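In praise of the slow bus

Dec 22, 2023

I have been meaning to write something about the bus for years, and what has finally pushed me into it is the notice that went up at the Skindelthorpe stop in November, saying that the number 7 is to be "rationalised" in the new year. It took me two readings to work out what that meant. It means that the bus will no longer go round by Radebe and the old brickworks but will run straight down the main road to Lendville, saving a good deal of time and, I suppose, a certain amount of diesel.

Now, I can see why somebody looking at a map would want to do this. The route as it stands is a ridiculous shape. It sets off in quite the wrong direction, goes up a hill that it has to come straight back down again, and at one point passes within sight of the place where you got on. When my sister first came to stay she thought she had caught the wrong bus and got off at the church, and I had to walk up and fetch her with her suitcase. But I have been riding it most weeks since I gave up the car, and I have grown very fond of that ridiculous shape, and I should like to make the case for it before it goes.
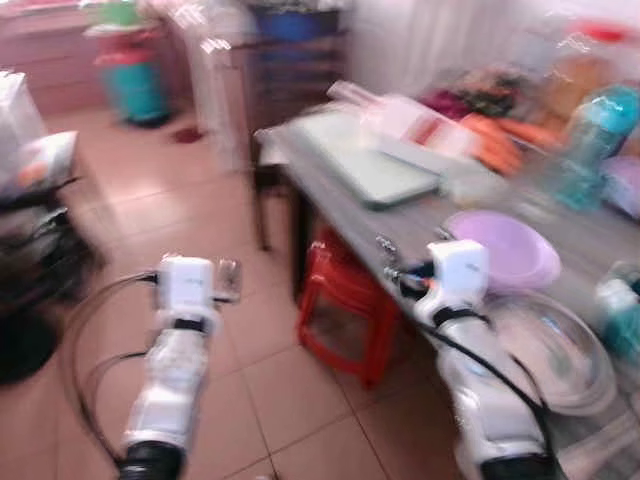
The first thing to be said is that the people in Radebe need it. There are 300 houses up there, a good many of them lived in by people who no longer drive or never did, and the plan offers them a walk down to the main road instead. The letter from the bus company calls this "a short walk". I have done it, in decent shoes and on a dry morning, and going down was very pleasant indeed. Coming back up with potatoes is another matter. There is no pavement for the last 200 yards and the hedge leans out over you, and I would not like to do it in the dark with a pushchair.

So that is the practical argument, and it has been put better than I can put it by Edin Kneževič, whose letter to the parish magazine I hope everybody has read. He makes the point that a bus which only goes where it is quick to go will end up serving the people who already have some other way of getting there. I have thought about that sentence a good deal while peeling things at the sink.

My own argument is a softer one, and I know that soft arguments do not go far at public meetings. It is simply that a slow bus is a place, in a way that a fast one never quite manages to be. By the time we have been up the hill and down again we have all been sitting together long enough for somebody to say something. It might only be about the weather or the price of eggs. But I have heard about two engagements and a very bad knee on that bus, and I was once given a whole tray of leek seedlings by a man I had never spoken to before, who had been taking them to his daughter and found she had gone out. (They did very well, if he happens to be reading.)

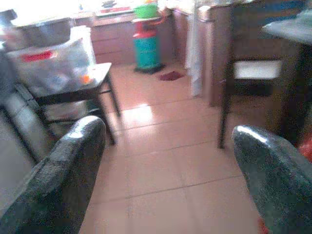

People will tell me that you can talk on a fast bus too, and of course you can, but you don't, much. I used to take the express to Livadel when I was working, and I sat beside the same woman for the better part of a winter without learning her name. We both had our bags on our knees and our eyes on the clock. There was no unfriendliness in it at all - we were just being carried, like parcels, and behaved accordingly.

I do want to be fair to the company. They have fewer drivers than they need, and those they have are tired, and I am told that the hill is murder on the brakes. If the choice really is between a straight bus and no bus then I shall take the straight bus and be grateful for it, and I shall try not to sigh when we go past the Radebe turning. What I don't believe is that anyone has looked very hard for a choice in between. Could the morning runs go straight, when people have work to get to, and the middle-of-the-day ones go round? Could it go up the hill on market days only? I asked this at the library, where the plans were laid out on a table, and the young man wrote it down very politely on a form.

There is a petition on the counter at the post office, which had 300 names on it when I signed, and you have until the end of the month to add yours.

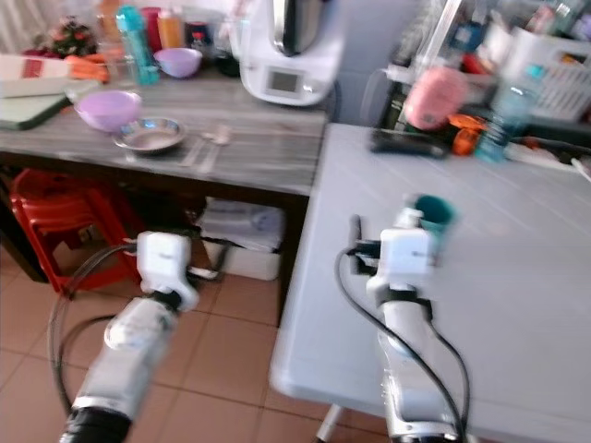 Pascal Chauvin writes that he agrees with nearly all of this but thinks I am too kind about the timetable. He gets on at the brickworks for the early shift at Lendville, and he would gladly swap the conversation for a bus that came when it said it would. He has been late often enough this autumn to be spoken to about it, and he says that if going straight down the main road would cure that, a fair few of the people on the early bus would vote for it, himself included, even though he would have to walk to the stop.

I have no good answer to him, except that I would rather he did not have to choose, and that the early run is the very one I would let them straighten first, provided something smaller could be sent round to the brickworks to meet it. I have written back to ask him whether that would do. In the meantime the number 7 goes round by Radebe as usual until the timetable changes, and I shall be on the mid-morning one with my shopping trolley, on the left-hand side, where the heater is.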